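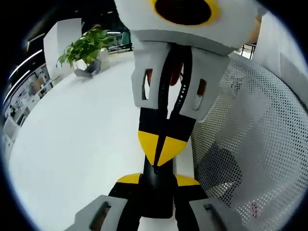

**How to clean a white mesh office chair?**

Posted by Yazzie, Tukport

Hello to all. In our meeting room we have a white chair with a mesh back, the kind with many small holes. I bought it used in July and the dust sits deep inside the holes. I tried a dry cloth but it only moves the dust around. The chair stays next to a round white table, so I want both to look fresh. What do you use, please?
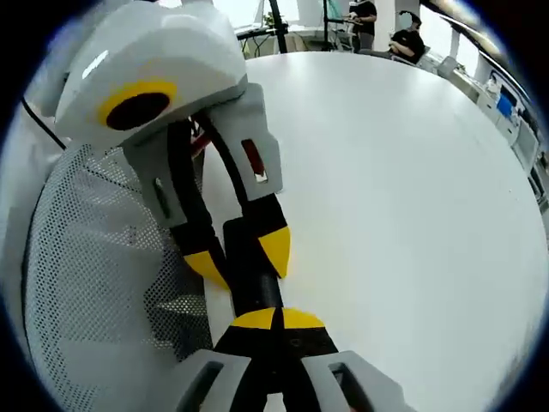 *The round white table in the same room.*

**Grastemus**

First use a vacuum with the soft brush, from the front and then from the back. After this, mix a little dish soap in warm water and go over the mesh with a soft brush, in small circles. Do not make it very wet - the water can go down into the seat. Wipe with a clean damp cloth 2 times and leave it to dry overnight. For the table the same soap is enough, but dry it at once or you will see marks.

**trarnine191**

Baby wipes. Works for me.

**Grastemus**

Wipes are okay for the table, but on mesh they can leave small fibers in the holes. I had this problem with my own chair and needed more than an hour to pick them out. Also please no bleach, my mesh became yellow from it.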